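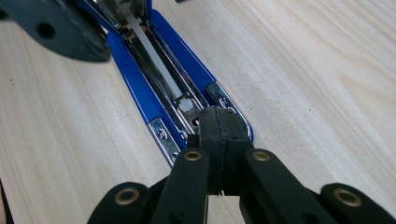

Chapter 2
A Morning at the Wasari Lab

Walk into the Wasari workshop on open day and the first thing you notice is how ordinary the tables look. Office supplies everywhere! Then Tâm Phí picks up a hand-held gripper, closes its black fingertips on the end of a blue stapler, and a crowd of ninth graders goes quiet. How hard should the fingers squeeze? Where is the best place to take hold of something shiny and smooth?

Our class visited in January, and we came home with pages of questions - many of them turned into this chapter. You will learn how linkage bars and pivots carry motion from a hand or a motor out to a pair of fingertips, and why a rounded end is trickier to hold than a flat side. Lindalva Toledo, who led our tour, let everyone try the gripper for themselves (expect a line if you go!).

Before you read on, pick up a stapler using only two pencils. Write down where you gripped it and what went wrong. You will need your notes in Section 2.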